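Update 3 on the Rimon 360 and standby battery drain, please compare with yours

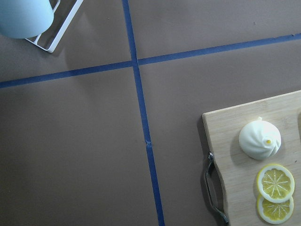
7 min read

pomelo_key
Posted Wednesday, 8:14 AM

Hello everybody. I have my Rimon 360 since May and until the last update I was very satisfied with it. I am writing because after update 3 the phone loses much more battery during the night than before, and I would like to know if other people see the same.

My situation: I charge it to full before I go to bed, then I unplug it and leave it on the table. Before the update I lost 3 percent until the morning. Now I lose 17 percent. I have measured this for several nights, always with Wi-Fi on, mobile data off, Bluetooth off, and the same apps installed. Nothing else was changed by me. In the battery menu the biggest consumer is called "System services", and this does not help me very much.

I have already restarted the phone and I have cleared the cache of the store app. I did not do a factory reset, and I would prefer to avoid it, as I have two banking apps and it is a long procedure to register them again.

Does anybody have the same problem? And please write which version of the phone you have, the one with single SIM or with dual SIM.

English is not my first language, so please ask if something is not clear.

tarn_walker
Posted Wednesday, 8:52 AM

Same phone, dual SIM, same update. I lose 3 percent overnight, so no change at all here. I think it must be an app. Try safe mode for one night and see.

pomelo_key
Posted Wednesday, 9:05 AM

Thank you. Mine is dual SIM also, but I use only one card. I will try safe mode tonight. Do alarms work in safe mode? I need to get up for work.

tarn_walker
Posted Wednesday, 9:11 AM

The built-in clock works, yes. If you use another alarm app it won't.

Gridlock77
Posted Wednesday, 9:40 AM

It's not an app. Every time an update comes out somebody says "it must be an app" and then the company quietly fixes it in the next one. My 360 went from two days on a charge to barely one. I did the factory reset and it made no difference, so don't waste your evening on that.

And it is not only Rimon. My wife's Moreira did the same thing last year. They change how the modem sleeps and they don't test it with all the networks.

henrik.ehlers
Posted Wednesday, 10:26 AM

I would be careful with this conclusion, Gridlock77. After a big update the phone is working in the background for some time. It prepares the apps again and it makes a new index of the photos. During this time the consumption is higher, and it is normal. How many days have passed since you installed it?

I also have the 360, with single SIM. The first two nights were bad, and on the third night it was again as before.

Gridlock77
Posted Wednesday, 10:33 AM

13 days. So no, it's not indexing my photos. I don't even have that many photos.

henrik.ehlers
Posted Wednesday, 10:49 AM

13 days is too long for that, I agree. Then I take it back for your case. But the original poster did not say how many days it is.

pomelo_key
Posted Wednesday, 12:02 PM

Excuse me, I forgot this. I installed it nine days ago. I have a lot of photos, but I think nine days should be enough also for me.

I looked now in the settings at lunch time and I found something that was not there before the update, or I did not see it. Under Connections there is an option "Keep network ready". It was turned on. I certainly did not turn it on by myself. Does somebody know what it does? The help text says only "Improves connection speed when you wake the phone."

mossbank
Posted Wednesday, 12:20 PM

I have it too and it's off on mine. I bought my phone from the Rimon shop. Did you get yours from a carrier?

pomelo_key
Posted Wednesday, 12:24 PM

Yes, mine is from Cetetti, with a contract.

Gridlock77
Posted Wednesday, 12:31 PM

Mine's Cetetti too. Going to check.

Gridlock77
Posted Wednesday, 12:37 PM

It's on. I never touched it.

tarn_walker
Posted Wednesday, 12:58 PM

Mine is unlocked and the option is off. So that looks like a pattern, at least with four of us. I still wouldn't rule out apps. The carrier version comes with extra ones, including that account app which wants to run all the time.

henrik.ehlers
Posted Wednesday, 1:30 PM

I also bought mine unlocked, and the option is off.

My proposal would be: pomelo_key turns off the option and does not use safe mode tonight. If you do both at the same time and the drain goes away, we will not know which one was the reason. Gridlock77 could do the opposite, so safe mode with the option still on.

Gridlock77
Posted Wednesday, 1:44 PM

I'm not running my phone in safe mode so that a stranger can have a nice experiment. I've turned the option off already. Sorry.

henrik.ehlers
Posted Wednesday, 1:51 PM

That is of course your decision. It was only a proposal.

pomelo_key
Posted Wednesday, 2:15 PM

I will do it like Henrik says, only the option and no safe mode. I will write the result tomorrow morning.

quillfeather
Posted Wednesday, 4:08 PM

Slightly off topic, but is anyone here using the Pomari battery case with the 360? I'm thinking about getting one, and with all this drain talk I'm thinking about it more. I read that the phone shows the wrong percentage when the case is attached.

mossbank
Posted Wednesday, 4:40 PM

I have the case. The percentage is right on mine, but the phone gets quite warm if you charge both together. It is also heavy, and the volume buttons are hard to press. I would not buy it again. Better to start a new thread, there are more case owners over in the accessories section.

quillfeather
Posted Wednesday, 4:45 PM

Okay, will do, thanks!

pomelo_key
Posted next day, 6:48 AM

Good morning. Here is the result: I lost 5 percent. This is not completely the old value, but it is a very big difference to 17. The phone was on the same table, Wi-Fi on, mobile data off, everything as the other nights. In the battery menu "System services" is now only on the fourth place.

One disadvantage: when I turned on the mobile data this morning, it needed a few seconds more until it was connected. For me it is not important.

So my thanks to all of you, and special thanks to Henrik for the advice to change only one thing.

tarn_walker
Posted next day, 7:30 AM

Good to hear. One night isn't much to go on, though. I'd leave it off for a week, and then turn it back on for a night to see if the drain returns.

Gridlock77
Posted next day, 7:55 AM

Better here too, but not fixed. I used to get two days easily, and I went to bed with less than half left. So there's something else in this update as well. I stand by what I said about the modem.

henrik.ehlers
Posted next day, 9:12 AM

It is possible that both are true. If the option keeps the modem awake, then it is a modem problem in some way, only that it comes from a setting and the carrier has chosen the setting. For the rest of the drain I would look at the account app from Cetetti. You can't uninstall it, but you can limit it in the background.

Did somebody write to the support? I think they should at least have a better help text.

pomelo_key
Posted next day, 12:10 PM

I wrote to Cetetti in my break. They answered quickly, but only with the general text that I should restart the phone and close the apps I don't use. I have answered again with my numbers and with the name of the option. I also sent the same text to Rimon.

tarn_walker, I agree with you about the week. I will leave it off and then I will make the test in the other direction.

mossbank
Posted next day, 12:34 PM

Could you change the thread title so people with the carrier phone find it? I only opened it by chance.

pomelo_key
Posted next day, 12:41 PM

I tried, but I don't have the button for editing the title any more. I can edit only the text. Maybe a moderator can add "Cetetti" and "Keep network ready" to it, please.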